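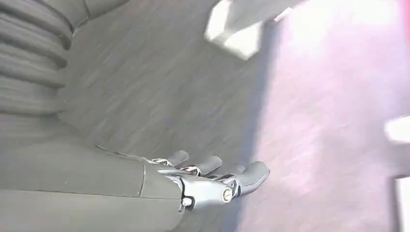

Grau ist auch eine Farbe
Eine kleine Liebeserklärung an den Teppichboden

Als ich meinen Freunden erzählte, dass bei uns wieder Teppich liegt, und zwar grauer, war es am Tisch kurz still. Teppichboden! Das klingt nach Amtsstube, nach Hotelflur und nach dem Partykeller meiner Tante in Kellau, in dem ich als Kind jeden Krümel einzeln aufheben musste.

Ich habe trotzdem drei Wochenenden lang Muster nach Hause geschleppt. Das Geschäft Pappas leiht sie tageweise aus, immer 4 Stück auf einmal, und irgendwann lagen sie bei uns im Arbeitszimmer wie Briefmarken auf dem Boden. Sandfarben sah abends aus wie Haferbrei. Das Blau fand ich im Laden toll und zu Hause keine zehn Minuten lang. Geblieben ist das Grau, denn Grau ist ja nie nur eins – morgens fast silbrig, am Nachmittag eher wie Schiefer, und bei Lampenlicht wird es richtig warm.

Was ich völlig vergessen hatte: wie leise so ein Zimmer wird. Der Stuhl rollt, und man hört es kaum. Ich sitze inzwischen ständig auf dem Boden, zum Lesen, zum Sortieren, zum Telefonieren sowieso. Barfuß im November, das hätte ich auf den alten Fliesen nie gemacht.

Und die Pflege? Donnerstags wird gesaugt, erst längs, dann quer, und zwar langsam (ich höre dabei Radio, sonst werde ich zu schnell). Bei Kaffee gilt: tupfen, nie reiben, lauwarmes Wasser, ein weißes Tuch, danach 20 Minuten ein trockenes Handtuch drauf und ein paar Bücher obendrauf. Beim Rotwein hat das bei mir nur halb geklappt. Über der Stelle steht jetzt der Papierkorb.

Nächstes Jahr ist der Flur dran. Da bin ich noch unschlüssig, die Schuhe, der Matsch – vielleicht doch nur ein Läufer.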